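Zofia Czarnecka
A thread on the little red box, the pail and the play dough. Get a cuppa. 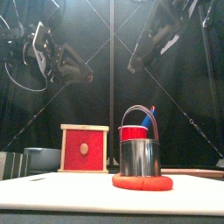

Red box, steel pail, orange-red dough. The full cast.

Right. It's September, which in our place means The Sorting. Every spring I decide that the kids' craft shelf is the reason I'm tired, and every spring I empty it onto a table and become more tired.

The box first. Pale wood frame, red front that looks like felt, round wooden knob in the middle. Came from a market stall in Dudek and I paid 12 dollars for it, and I have spent far longer than 12 dollars' worth of my life deciding what goes in it.

So far it has been home to: buttons, foreign coins, the good scissors, hair ties, a birthday candle shaped like a 3, and for one whole winter, a single walnut. My daughter was very firm about the walnut.

The knob is the best part. A small child will walk past a room full of toys to pull a knob. I would too. I've pulled it four times while writing this.

Now the pail. Stainless steel, sold to me as a "utensil caddy" by the Grekeck homewares people, who also sold me a colander I can't fit in any cupboard I own. It has never held a utensil. It's held chalk, pegs, and one bunch of supermarket daffodils I was quite proud of.

Under the pail is play dough, squashed into a ring. I've started doing this whenever the pail has brushes in it and a four-year-old is nearby. Blu Tack for giants. I recommend it, with the warning that you will be asked why the dough is under there and not in somebody's hands.

The dough is home-made, by the way. Flour, salt, oil, cream of tartar, hot water, and a colour that was meant to be "sunset". My son says it's the colour of a traffic cone that's been told off.

Someone always asks for the recipe so here it is: two cups plain flour, half a cup of salt, two tablespoons cream of tartar, two tablespoons oil, one and a half cups boiling water with the food colouring in it. Stir, swear quietly, knead when it's cool enough to touch.

Don't skimp on the salt. I did once. By the end of the month it had grown a beard.

A few of you have asked if you can store dough in a wooden box like that one. You can if you want a wooden box with dough in its corners for the rest of your days. Get a tub with a lid. I use the Jurnus ones, the lids of which fit every Jurnus tub except the one you're holding.

Felt and play dough, while we're here. They are drawn to each other. If it does get in, leave it overnight to go hard, then crack it off and go over what's left with a stiff dry brush. Water makes paste. Ask me how my cushions are.

Last year I found a sorting system called Prultolen. You label everything by "purpose" and there's an app. I logged 241 items before I noticed I'd put in the same glue stick nine times, under nine purposes. None of them was gluing.

The current system is: things that spill go in steel, things that vanish go behind a door, things that are dough go back in the tub BEFORE dinner. It has been running since lunchtime and I'm feeling pretty good about it.

Update: got a message from my sister saying the box would be "lovely for tea bags". She has wanted that box since the day I brought it home. She's not having it.

Update 2: daughter has asked where the walnut is. I have said it's on holiday. I'm told this is not a favourite answer.

Somebody in the replies wants to know if the red front would look better in green. It's a fair question and I've thought about it and no.

Also yes, you can make the ring trick work with a vase. Roll a fat sausage, join the ends, sit the vase on it and press down till it stops wobbling. Put a saucer underneath if your table marks. Mine has seen worse.

This thread has had 2,077 views, which is more than my post about getting engaged. Noted, everyone.

Off to look for a walnut.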